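Reports > Planuven Small Parts Handling > Interim

Planuven progress report: left gripper fault
29/01/2022
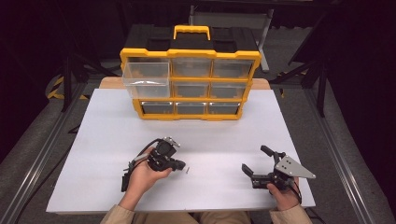
The reporting period was planned for 489 recorded demonstrations of the drawer-and-screw task using the paired hand-held grippers. We completed 267. The shortfall is due to a fault in the left gripper, described below.

Fault. The jaw position signal dropped out for short periods while the jaws were closing. The recorder held the last good value, so affected files looked normal on the first check. Didier Rey found the error when a policy trained on these files released screws early on the Urnham arm. No one was hurt and no equipment was damaged.

Cause. The cable had worn at the strain relief. Repeated turning of the wrist bent it at the same point each time. The right gripper passed the same bench test.

Action taken. The cable was replaced with a more flexible type from Grgić and clamped further back. The recorder now stops on any signal gap longer than three samples. Files with held values have been removed from the training set and are not included in the completed total.

Open items. Cable life under the new clamp is not yet known. The Sinville site uses the original cable and has been asked to stop recording until it is changed. We request an extension to October to complete the remaining demonstrations. No added funds are requested.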